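Ticket: Wide-format prints from Stutance queue come out 9 mm short on the long edge
Status: Resolved
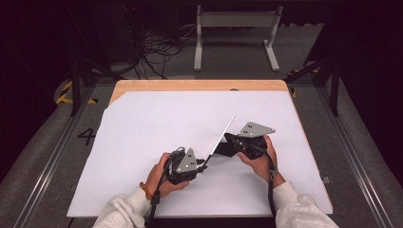
Large white sheet on the bench, Lurnholm office.

Opened by: Zlata Harasym
Assigned to: Bożena Domański
Site: Lurnholm, ground floor plan room
Printer: Estar roll-fed, 1,000 mm carriage
Priority: Normal

Description
Drawings sent to the Estar through the Stutance print queue measure short along the feed direction. A scale bar that should be 1,000 mm long measures 991 mm. Across the roll the dimensions are correct. Same result from two workstations. Drawings sent straight to the printer from a USB stick have not been tested. The survey group can't issue scaled plans until this is fixed.

Comment - Bożena Domański
Please confirm the following:
Page scaling in the print dialogue (should read None, not Fit)
Media type selected on the printer panel
Stutance client version
When the roll was last changed

Comment - Zlata Harasym
Scaling is None. Panel says Coated 90. Client is version 26. The roll was changed in April, when we went over to the Yoshida bond. I don't know if anyone changed the media setting at the time.

Comment - Bożena Domański
Coated 90 is the wrong profile for that paper. The printer keeps a separate feed correction for each media type, so a mismatch can give an error on one axis only. Set the panel to Plain Bond, run the feed calibration from the Maintenance menu and reprint the test sheet. Let the sheet lie flat before measuring and use the steel rule. The cloth tape in the plan room is not accurate enough.

Comment - Zlata Harasym
Changed to Plain Bond and calibrated. The panel reported "Feed adjust OK". Reprinted from my workstation: 991 mm again, no change at all. Printed the same PDF from a USB stick and got 1,000 mm.

Comment - Bożena Domański
Then the printer is fine and the error is coming in through the queue. I checked the queue on the server. There is a custom form called LURN_LONG with a length scale of 99.1 per cent, entered by hand. It looks like somebody put it there to make up for the feed error on the old coated roll. It also forces the media type back to Coated 90 on each job, which explains why calibrating made no difference to queued prints.

Actions taken, 2 July 2023:
Length scale on LURN_LONG set to 100
Media override removed, queue now follows the panel
Spooler restarted
Colour settings left as they were

Please delete any held jobs before reprinting. They keep the old form settings.

Comment - Zlata Harasym
Held jobs deleted. Test sheet from the queue is 1,000 mm on the long edge. The 200 mm check squares are good in both directions. Second workstation gives the same.

One other thing - the cutter leaves a slightly ragged edge on the bond. It doesn't affect the scale. Should I open a separate ticket?

Comment - Bożena Domański
Yes, separate ticket please, under Hardware, and put the blade part number in it if you can read it. Plans printed through LURN_LONG since the roll change should be treated as not to scale and reissued. I have added the form settings to the site notes.

Resolution: Queue form corrected, media override removed.
Closed by: Bożena Domański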